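### 4.2 Writing the start-state rule

I'll admit I didn't expect to spend most of February arguing about where an episode begins. When Reginald Boateng and I drafted the Bollport guidelines, the start-state rule was one line long: "reset the robot, then record". Two of our labs read that line in two different ways, and we ended up with 362 episodes from the Nuchit simulator that we couldn't fairly compare with anybody else's. So we rewrote it, and this time we wrote it with the views open in front of us.

The first thing we now ask for is a stated gripper condition. Open or closed, written in the log before the task clock starts, and checked against the close view as well as the joint readings. In Figure 3 the fingers are apart with plain green between them, and a reviewer can agree with an "open" entry in a second or so. A close view like this is good for the fingers and very poor for telling you where in the room you are (I've guessed wrong more than once!), so the rule says it can never be the only view kept.

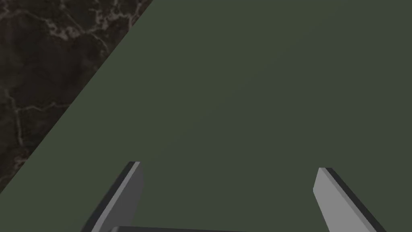

### 4.3 Keeping the wide view honest

Our second rule is about the wider view, and it caused more grumbling. We ask that both arms can be seen, that the grippers are inside the picture, and that any small item on the furniture gets a name in the scene list, even if the task never touches it. In the room view of Figure 3 that means the little yellow thing on the television cabinet goes in, along with the cabinet, the television and the sofa. Esier's team thought this was fussy. I thought so too, until I tried to rebuild one of their older scenes from the notes alone and had to give up. 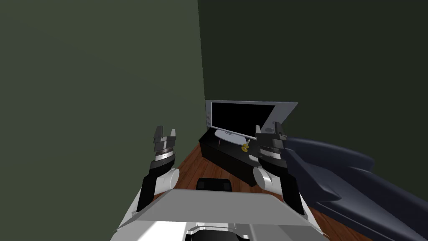 What we don't ask for is a perfect view of everything. Arms get in the way of furniture, that's just life with a two-armed robot, and a rule against it would throw out most of the useful data. Instead the log has a short field for "partly hidden", filled in by whoever runs the episode. Dudelitz left it blank throughout its first batch of 866 episodes, and going back over those took us 6 working days.

**Figure 3.** Close view and room view from the simulated living room, as used when drafting rules 4.2 and 4.3.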